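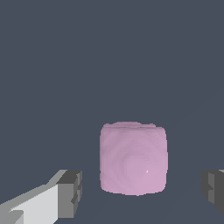
*Sim view: pink cube, gripper open, not touching yet*

**drilident_dan:** So this is the state of the art for "folding my towels someday"? I'm on my 50th episode in sim and all I want is for it to pick up one squishy block – my sponge drawer is safe for years.

**hindot_6:** Squishy is the hard part though! Rigid parts are easy. We've had an arm loading brackets at the shop since February and I barely look at it anymore.

**drilident_dan:** Brackets don't bulge when you squeeze them.

**sotiris_psarras:** Have to disagree with hindot. Ours drops brackets too, you just stop noticing (597 picks on Wednesday, 6 on the floor). I'd still rather have that than a laundry bot.

**hindot_6:** 6 is fine! My nephew drops more than that.

**liapis_fan:** Dan, what grip force are you using? I'd go lower and close slower.

**drilident_dan:** Default. Will try it tonight.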